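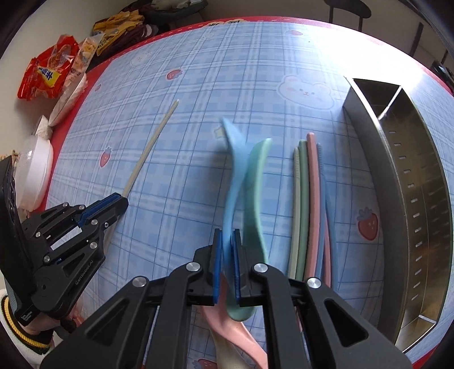
We foster senior dogs, mostly shy ones from the county shelter, and I've been meaning to write up the Sellach recovery bed since June. Our current guest, a one-eyed old beagle mix we call Pitulex (long story – my husband named him), came to us straight from surgery and wouldn't lie on anything but the bath mat.

Well, he took to this bed in two nights! The low front lip is wonderful for stiff legs, and the cover has been through the wash more times than I can tell you and still zips up just fine. 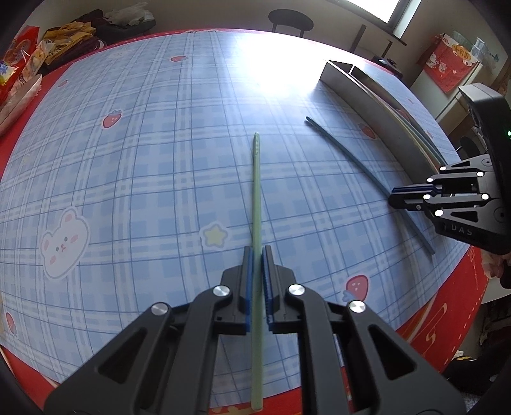
*Blue plaid on the table, with a pale green chopstick.*

My one grumble is the liner, which crinkles, and a nervous dog will notice. I laid an old towel under the cover and he settled right down. At $74 it's a lot for a small rescue, but I'd buy it again – and I've already asked Rajitha Pathirana to order 4 more for our other foster homes.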